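Skoteleck Bible reader's edition coming in April

31/03/2025, Domton

I've been sitting on this one for a while and I'm so glad I can finally share it! Flestholm Press is bringing out a reader's edition of the Skoteleck Bible in April, and I got to work on the page design, so forgive me if I gush a little.

First, the question I get most in my inbox: no, the translation hasn't been touched. It's the same text you have on your shelf now, minus the verse numbers (chapter numbers stay, small, in the outside margin). The notes have moved to the back of each volume. We went back and forth on that, and I still miss them at the foot of the page when I'm in Job, but the single column looks wonderful without them.

The set runs to five volumes, with the Psalms getting one to themselves. The type is 11 point, a face called Haruna, and my tired eyes thank everyone who argued for it. Every volume has two ribbons. There are 3 bindings: cloth, paperback, and a goatskin that I have been told to stop petting.

The deuterocanonical books are all in, placed where the Skoteleck has always had them. Cross-references are out, so please hang on to your old copy for study.

Stores can order now through the Flestholm trade desk in Domton, and review copies go out to bloggers and church papers on request. Tell us which binding you'd like to see.

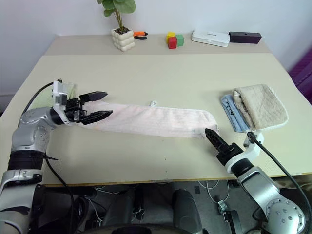 Paperbacks will ship first and the goatskin last, so if you've got your heart set on leather, you'll be waiting a little longer than the rest of us.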